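My day at the Bredow open house (or, three hours in a building full of fans)

22 December 2019

I've been buying small bits of crypto for a while now, and until this month I had never once stood next to the machines that make the whole thing go. I knew they existed, the way you know sewage plants exist. So when Bredow sent out an email saying they were opening their mining and custody site in Porkau to anyone who signed up fast enough, I signed up very fast, and then spent two weeks wondering if I'd just handed my email address to a scam. (If you've been in crypto for any length of time, you know that feeling!)

It was not a scam. It was a long low building behind a tile warehouse, with a gravel parking lot and a person at the door holding a clipboard. They check your ID, they take your phone and put it in a numbered pouch, and they give you a pair of foam earplugs. I laughed at the earplugs. I stopped laughing at the second door.

The noise is the thing I keep trying to describe to people since I got home. It isn't a hum. Think of a hair dryer held right up against your ear, and then think of that coming from every wall. Bredow runs 3,000 mining machines in the main hall, stacked on metal shelving from the floor to well over my head, and every one of them has its own fans screaming away. Our guide gave up talking in there and used hand signals, mostly pointing. The cool air comes in on one side, goes through the machines, and comes out the other side as something close to a desert wind. They call the two sides the cold aisle and the hot aisle. You walk down the cold one in your coat, and then they let you stand in the hot one for a minute, and everybody comes out of there pink in the face with their coat over one arm.

I asked the obvious question once we were back somewhere quiet, about the electricity. The guide didn't dodge it, which I appreciated, but she didn't give us a full answer either. The site has a deal with the local power company and shuts part of the hall down when the grid is busy, mostly on cold evenings. What they pay per unit is, quote, "between us and them." Fair enough, I guess, though a man in our group grumbled about it the whole way down the corridor, and I kind of agreed with him. If you're going to run an open house, be open about the bill — it's the one number everyone came to hear.

After the main hall there was coffee and a plate of little almond cookies, and then they split us up. You could go to the repair room first or to the vault talk first. I got repairs, and I was glad, because I like watching people fix stuff.

The repair room is small and bright and smells like hot dust. When a machine in the hall starts misbehaving, it gets pulled and brought in here, and someone opens it up, blows it out and tests the boards one at a time. The most common problem is fans, followed by power supplies, followed by what the technician called "mystery." He showed us a board with a scorch mark the size of a coin and told us it had kept on mining for days like that. He also told us that a machine is usually too old to be worth repairing long before it actually dies, and that the shelf of retired ones by the back door goes to a recycler. I asked if I could buy one as a souvenir. I could! It was more than I wanted to spend on a very loud doorstop, so I passed. 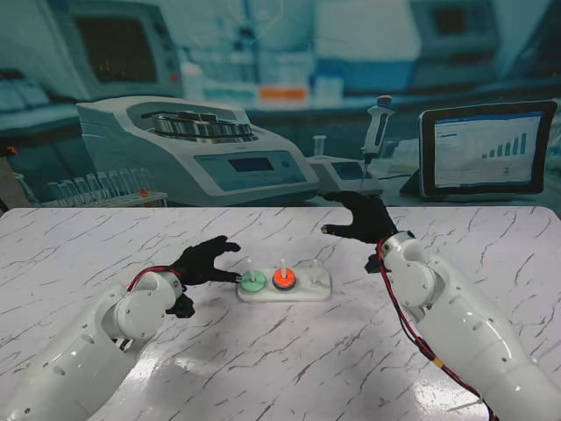
The robot arms at their marble-patterned table.

The vault talk was the part I'd been looking forward to, and it was the part that surprised me most, mainly by being so low-tech. I had pictured a steel door with a big wheel on it. They do have a strong room, but we didn't get to go in, and most of the talk was about paper and people. Bredow holds coins for other companies as well as for itself, and the bulk of it sits in cold storage, meaning the keys have never touched a computer that's on the internet. To move anything out, you need 3 people from a longer list, in person, each with their own piece. They won't say how long the list is. None of them are allowed to travel together, even to the company picnic in May, and apparently there was a whole argument this year about whether sharing a minivan counted.

We got to do a practice run with a fake key and a fake wallet, and this was great fun. I was picked as one of the signers. You sit at a little desk with a screen on either side of you so the others can't see, you type in your part, and you wait. I typed mine in wrong. Twice! The third time it went through, and the whole room clapped, and I turned the color of the hot aisle people. The point they were making (I think) is that the process is slow on purpose. A withdrawal from cold storage can take most of a day, and the customers who complain about that are the ones they end up having the longest phone calls with.

Somebody asked what happens if a signer dies. It went very quiet. The answer is that there are backups of the backups, written out and stored in different towns, and they rehearse the whole recovery every year. After some of the stories in the news this year about exchanges losing track of their own coins, I found that more comforting than any amount of steel door. I've thought about my own setup a fair bit since then. My recovery words were on a piece of paper in a kitchen drawer with the takeout menus. They aren't in there anymore.

Last stop was a side room where a couple of smaller outfits had been given tables. Akinola makes a hardware wallet, a chunky little thing with two real buttons, and they were letting people set one up from scratch and then wipe it and recover it. I liked it a lot. The screen is tiny and I had to hold it at arm's length to read the words (my eyes, not their fault), but the buttons have a proper click to them, and I never felt lost in the menus. They were selling them at 60 dollars each for the day, cash or coins. I paid cash. I know, I know.

The other table was Delel, and I'm still making up my mind about them. Delel is a payments app for small shops, so you can take crypto at the counter and get regular money in your account by the next morning. The demo worked fine. You scan, it beeps, you get a receipt. They say 250 shops are signed up so far, which sounds good until you ask how many take a crypto payment in a normal week, and then the answer gets a lot longer. The young woman running the table was sweet about it and admitted that her own hairdresser had signed up and then never had a single customer use it. I'd like it to catch on. I'd use it for coffee. I just don't know who else on my street would.

A few practical notes for anyone thinking of going to the next one, as they've said they'd like to do this again:

Bring a real ID. The couple ahead of me had a photo of one on a phone and had to drive home for the real thing.

Wear layers. The cold aisle is properly cold in December and the hot aisle is ridiculous.

Take the earplugs. If you have the good over-ear kind at home, take those too.

No phones past the first door, so if you want to remember numbers, carry a pen. I borrowed one and then walked off with it. Sorry, Bredow!

There's no food apart from the cookies. The bakery in Porkau shuts early, and I ended up eating a gas station sandwich in my car with the heater on.

The tour is free, and there was no sales pitch from Bredow itself, apart from a folder on the way out with a custody price list in it. I read the price list. It's for companies with a lot more coins than I have, so into the recycling it went, but I kept the floor plan that came with it.

Would I go again? I would, though I'd ask to do the vault talk first, while my brain was still fresh, and leave the hall for the end. My ears were ringing a bit on the drive back, plugs and all. The next date hasn't been set yet. Sign-up is through their mailing list, and mine took a day to confirm, so check your spam folder.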